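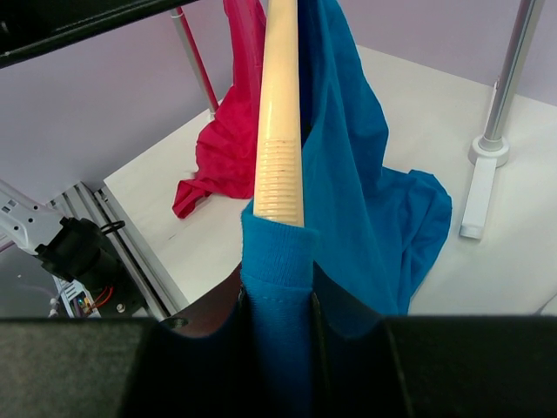 Yamuna Bangera wrote to object that our recent guidance on garment care had devoted 3 paragraphs to washing and a single line to the hanger. The hanger, she argued, does more to determine the working life of a knitted top than any detergent, and an institution that advises households and op shops on textiles ought to say so plainly.

Her objection is well founded. The practice in most Australian homes is to take a top by the hem and force the hanger down through the neck, as it is quicker than undoing a button or feeding the hanger up from below. The neckband bears the whole of that haste. A ribbed band is knitted to stretch and recover, but its recovery is finite, and the seam beneath it is stitched to cloth that stretches at a different rate. A jumper treated in this way every week will show a wavy collar well before the elbows or cuffs have worn.

The matter is of particular concern to the second-hand trade. The Varghese clothing exchange, which handled 3,615 garments in the year to January, marks down any top with a slack neckline, whatever the condition of the remainder. Hema Devadiga, in her submission to this column, put the number of tops marked down on that ground alone at 200. Each was otherwise sound, and several bore evidence of careful mending.

It is our view that the hanger should enter from the hem, one arm at a time, and that the neck should be touched only to settle it. Where a garment is heavy, it should be folded and kept on a shelf. Ridged or rubberised arms hold a slippery fabric well, but they also grip a fine knit on the way in, and the hand should ease the cloth over them. Pulling harder is the usual response and the wrong one.

Saeed Esfahani has put the contrary case, that an ordinary T-shirt is inexpensive and the additional seconds are not justified. We do not accept this. The price of a shirt is a poor guide to the use that remains in it, and a habit formed on cheap cotton is carried over without thought to the merino. Colour is no guide either; the red top and the blue one on the same rail deserve the same treatment.

There remains the question of whether such advice belongs in schools. Sharada Nadar has proposed that it be taught alongside sewing on a button, and we would support a short unit to that effect. The revised guidance will carry a full section on hanging and folding, and further correspondence on the wording is invited before it goes to print.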